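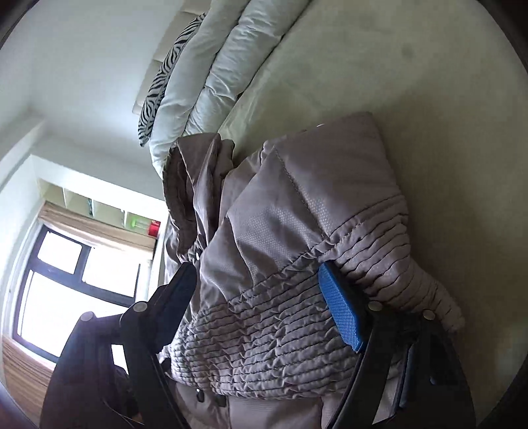

Small drum roaster: first crack drifting later through the session

Asked by Tsehay Mekonnen, 1st October

I run a Gautier sample roaster (gas, solid drum, 200 g batches) and log with Winalik. Same washed green all session, same charge temperature on the bean probe, same gas setting. Batch one reaches first crack at 8:10. By batch five it is 8:50, and the cup is noticeably flatter. Ambient is stable. I had the burner cleaned in September. Is this a probe problem or a heat problem?

2 answers

Jacqueline Fleury
Probably a heat problem that the probe is hiding. Charge temperature on the bean probe tells you the air and the probe tip, and very little about the drum wall. If you preheat for 30 minutes before batch one, the metal is fully soaked. Between later batches you are likely recharging as soon as the reading comes back up, and the drum is cooler than it was the first time.

Use a fixed between-batch protocol:
Drop, gas to minimum, let the reading fall to well below charge.
Gas to your soak setting, bring it back up slowly.
Hold at charge temperature for two minutes, then load.

Compare turning points in the log. If the turning point gets lower with each batch, it is stored heat. If it stays put and only the middle of the curve sags, look at gas pressure under load – a small regulator on a cylinder will drop as the cylinder chills. Put a manometer after the regulator and write down the value at every drop. Also check the chaff collector. A full one cuts airflow and shifts the whole curve.

Pomard (1,284 posts)
had the same on my Wastwood, it was the cylinder. swapped to a bigger one and it went away. never bothered with the soak thing

Comment from Tsehay Mekonnen
Turning point is lower by a couple of degrees each time, so I will try the hold first. No manometer yet – ordering one.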